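**Lukik clear tub, shallow, open top**

Sold singly. Item 597. No lid, and none available, whatever the old catalogue says.

The maker calls this a "complete storage solution". It's a plastic tub. We stock it because it's a decent plastic tub, and because the Gatholm one we used to carry cost more and did the same job. 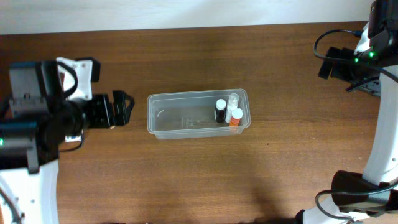
*Reviewed by Milagros Riquelme, Sun 29 March*

I went in expecting to dislike it. Clear plastic usually looks good for a week and then shows every scratch, and I can't promise this one won't. I've only had it a short while.

What you get is a long, shallow shape with rounded corners and a thin raised rim. The rounded corners are easy to wipe. They also waste a bit of room if you're storing square boxes, so measure first. Small bottles with white caps, the vitamin or craft paint size, stand up fine. Three of them bunched at one end leave most of the tub free, and that's my main grumble: with nothing to divide the space, a half-filled tub lets things wander when you carry it. Lukik says dividers are coming in April. I'd wait and see.

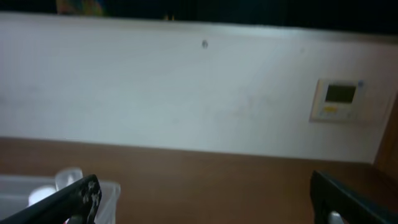

The claim that you'll "never lose anything again" is silly. You can see through the sides, and that helps on a high shelf. It won't help if you stack papers in front of it.

I'd also skip the Rurkix non-slip mat they try to sell with it. On a wooden table the tub sat where I put it.

**Good for:** small bottles, jars, odds and ends on a shelf or bench

**Not so good for:** anything you want kept dust-free, or anything that needs its own spot

**Colour:** clear only

**Returns:** 31 days, unused, through the Kahsay counter. Orders of 100 or more need to be arranged by phone and can't be returned.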